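Rultero 店頭・通販合同ミーティング　議事メモ（2月）

場所：店の2階
開始 18:40、閉店作業が長引いたため遅れてスタート
出席：店頭、通販、仕入、経理。ウェブは途中から音声のみ
記録：通販（持ち回り）
※走り書きなので抜けあり。気づいた人は直接直してください

前回の宿題
・レジ横の値札の書き直し → 済
・返品理由の分類 → 途中。「イメージ違い」に何でも入ってしまっている。色、大きさ、手ざわりに分けたい
・領収書の宛名の件 → 経理が文面を作成、店頭に貼り出し済み
・倉庫の鍵の番号変更 → まだ。業者の返事待ち

Holzer の値上げ
・Holzer から価格改定の連絡。対象は11品目。ワックスと刷毛が中心、布類は据え置き
・適用は4月出荷分から。3月中に届く注文は旧価格
・仕入の案：定番だけ前倒しで多めに取る。季節ものは触らない
・経理：置き場所代と資金繰りを考えると全部の前倒しは無理。蜜蝋ワックスの小缶と中缶に絞ってほしい
・店頭：小缶はよく出る、中缶は通販で動いている印象。大缶はここしばらく棚で見るばかり
・通販：大缶は送料区分が一つ上がるのでカートで落とされる。ページの閲覧はある
→ 小缶と中缶のみ前倒し発注。大缶は今ある分で終了、再入荷のお問い合わせには取り寄せで対応
・売価の変更はいつからか。在庫が旧価格のうちは据え置きたいという意見と、一斉に変えないとレジが混乱するという意見
→ 4月の頭に一斉。告知は3月半ばに店頭POPとメルマガ。値上げ幅は経理が次回までに表にする
・刷毛の柄の色が変わるらしい。写真の撮り直しが要るかは現物が来てから

ジャミットソープ倉庫（Jumitthorpe）
・棚の割り振りがもう限界。通販の出荷待ちと返品が同じ列にある
・先月、返品の品を新品として出しかけた。梱包前に気づいたので発送はしていない
・通販：返品は入口側に固定したい。目線より下、札つき
・仕入：入口側は入荷の仮置きに使っている。入荷日だけでも空けてもらわないと台車が通れない
・折衷案、返品は入口左の壁、入荷の仮置きは右。通路には置かない
→ まずこれで一か月やってみる。札は通販が作る
・棚番号のつけ方。いまアルファベットと数字とひらがなが混ざっている。「う-3」がどこか新しい人に伝わらない
・アルファベット＋数字に統一、貼り替えは棚卸しと同時
・棚卸しシートの行数が多すぎるという声。いま登録が256行、そのうち廃番がかなり残っている
→ 廃番の行は別シートに移す。消さないこと（経理が決算で見る）
・湿気。布類の段の奥、箱の角がふやけていた。除湿剤を入れるか、段を上げるか
→ とりあえず段を上げる。除湿剤は見積もりを取ってから
・蛍光灯が一本ちらつく。ずっと言っている。誰がやるのか決まらず
→ 店頭が電器屋に電話

Cilladlow シリーズ
・Cilladlow のひざ掛け、春物の色見本が届いた。生成り、うす緑、灰青
・灰青は見本帳だと紫っぽく見える。昼の光で見直してから決める
・店頭の感想：生成りは間違いない。うす緑は好き嫌いが出そうだが、並べた時に売り場が明るくなる
・通販の感想：うす緑は画面で色が出しにくい。返品の「イメージ違い」がまた増える心配
・最低ロットは一色ごと。三色とも取ると昨年の春より多くなる
→ 生成りとうす緑は取る。灰青は保留、次回までに決定
・洗濯表示のタグの日本語が不自然。「やさしい手で洗うこと」になっている。直してもらうよう先方に依頼ずみ、返事なし
・ひざ掛けの帯紙、店でつけるか先方でつけてもらうか。店でつけると夜の作業になる。先方だと一枚ごとに費用
→ 今回は店でつける。つけ方の見本を1枚作って2階に置いておく
・サイズ違いの問い合わせ多い。ベビー用に使えるかと聞かれる。用途としてはうたっていないので「ひざ掛けとして作られたものです」とだけ答える。統一

通販の送料と梱包
・送料無料の線をどこに引くか、また議論。結論は出ず
・いまの線だとワックス小缶をもう一つ足して届かせる注文が多い。悪いことではない
・線を上げると離脱、下げると赤が出る。経理は上げたい、通販は据え置き希望
→ 4月の値上げと同時に動かすと印象が悪い。5月以降にもう一度話す
・梱包材：緩衝紙の幅が今の箱に合っていない。毎回折っている。幅のせまいロールに変えたい
→ 今のロールを使い切ってから切り替え
・箱は小・中・長の3種で続行。長い箱は刷毛とモップだけなので発注数を減らす
・ギフト包装のリボン、茶が切れそう。紺は余っている。選べるようにしているのに茶ばかり選ばれる
・熨斗の依頼が先月13件。店頭で手書きしているが字の上手な人が休みの日に困る、という話。印刷に切り替えるか
・店頭：手書きだから頼んでくださる方もいる
→ 短冊だけ印刷、名入れは手書きで残す
・集荷の時間が早まる。16:30 → 16:00。ページの「当日発送」の締切も正午から11時に変更。注文確認メールの文面も忘れず直すこと
・ウェブ：メールの文面は3か所ある（注文、変更、取消）。全部直す

店頭
・入口のマットがめくれる。つまづいたお客様あり、けがなし。テープで仮止め中 → 重いものに買い替え、経理了承
・試し塗り用の板がもう塗る場所がない。木工所に端材をもらえるか聞いてみる
・お手入れ講習会、3月にやるかどうか。前回は申し込みがすぐ埋まった。席を増やすと作業台が足りない
・席は増やさず、同じ内容を午前と午後でやる案。昼休みが取れるかだけ心配
→ 午前と午後でやる。午後の開始を遅めの14:00に
・講習会の持ち物に「エプロン」と書いたが「汚れてもよい服」も足す。前回白いニットの方がいてひやひやした
・雨の日の傘袋やめたい。傘立ての水受けを大きくすれば足りるのでは → 試す
・BGM。音が割れている。スピーカーの線をさし直したら少しまし
・閉店作業のチェック表、項目が増えすぎて誰も下まで読んでいない。窓、レジ、給湯器、照明だけにしぼる案
・経理：ゴミの日も残してほしい
→ ゴミの日は裏口の扉に貼る。表からは外す

ウェブ（ここから音声参加、途切れ途切れ）
・商品ページの寸法表記がばらばら。cmとmmが同じページにある
→ cmに統一。小数点は一桁まで
・お手入れのページの更新が止まっている。冬に書くと言っていた「革の乾燥」は下書きのまま。もう春なので秋に回す
・代わりに「ワックスの塗りすぎ」の記事を先に出す。問い合わせで一番多い。べたつく、ほこりがつく、は大体これ
・下書きは店頭が箇条書きで出す、ウェブが整える
・検索で「刷毛」と「ハケ」「はけ」が別々の結果になる。早めに直したい。直せるか調べる
・古いブログの写真が抜けている箇所あり。元データが見つかったものから戻す。急がない
・休業日カレンダーが先月のままだった。更新の担当が決まっていなかったのが原因。毎月の定例のあとに記録係が更新することに

経理から
・経費の締めは月末の一日前。レシートは封筒に。ホチキスで止めないでほしい、読み取りの機械に入れるときに外すのが手間
・立替が先月ずいぶん溜まった。小口から出せるものは小口で
・駐車場代の領収書が出ない機械の場合はメモで可。場所と時刻を書く

その他
・冷蔵庫の中身、名前のないものは月末に捨てます
・脚立が一つ見当たらない。倉庫か？ 行く人は見てきてください
・次回の議題に入れてほしいもの：福袋の早期準備（早すぎるとの声あり）、夏の営業時間

決まっていないこと（次回持ち越し）
灰青の発注
送料無料の線
除湿剤
倉庫の鍵
福袋

次回は3月、同じ時間で。記録係は店頭
終了 20:25

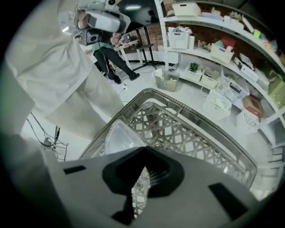 最終更新：2月 21:10（通販）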